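Stostach Hand-Held Gripper, Set-Up and Care Guide
Section 4: Fingertip pads and jaw linkage
Revised November 25, 2023

4.1 Before you start

Do this procedure when a pad is replaced, when the tool has been dropped, or when the jaws no longer meet evenly. You will need the small cross-head driver from the Rudik kit, a lint-free cloth and a set of light test items.

CAUTION: Keep fingers out of the linkage while the trigger is free. The outer arms close against the inner bars and will pinch.

4.2 Seating the pads

1. Lock the trigger in the open position.
2. Slide each pad onto its finger until the foot of the wedge touches the stop. The ribbed face goes inward.
3. Check the screws at the linkage joints. Tighten any that turn freely, then back off slightly. An overtight joint makes one jaw lag.
4. Release the trigger and close the jaws slowly with nothing between them. The tips must meet along their full width.

4.3 Small-item check

5. Pick up a small rounded item, such as a bottle cap, near the upper ends of the pads.
6. Hold it over a tray or basket for 40 seconds without changing trigger pressure.
7. Repeat 3 times. If the item creeps toward one side, return to step 2.

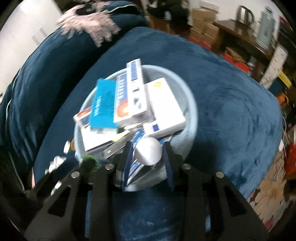
Takeda adds that with new pads the first hold should be thrown out altogether. The surface is still slick from the mold, and a cap that slips once will often hold on every later try. Wiping the pads with a damp cloth first gives the same result and saves the extra run.

The wipe has been added to the checklist in 4.6. Use plain water. Alcohol hardens the ribs and shortens pad life.

4.4 Flat-item check

8. Place a rectangular carton upright between the jaws with its narrow sides facing the pads.
9. Close until both pads touch, then add just enough pressure to lift.
10. Look at the carton from the front. It should stand straight between the fingers. A lean means that one pad is seated lower than the other.

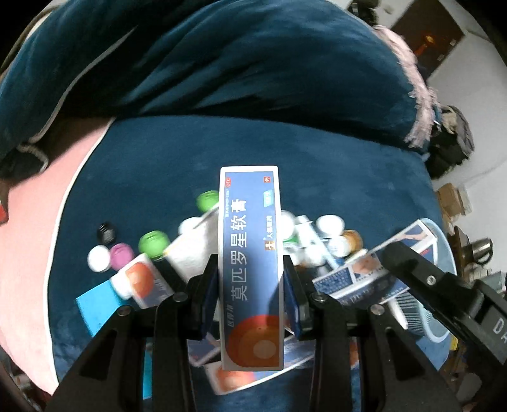
11. Open the jaws and inspect the sides of the carton. Dents at the corners point to too much closing force. Turn the Satar spring adjuster back one click and repeat from step 8.

NOTE: Do not correct a lean by loosening a joint screw. The jaws will look level at rest and drift again under load.

4.5 Pad life

Replace pads in pairs after 36 hours of use, or sooner if the ribs are worn smooth.

4.6 Checklist

Pads wiped with water
Jaw tips meet along full width
Small item held, all runs
Carton straight, corners undamaged
Trigger lock working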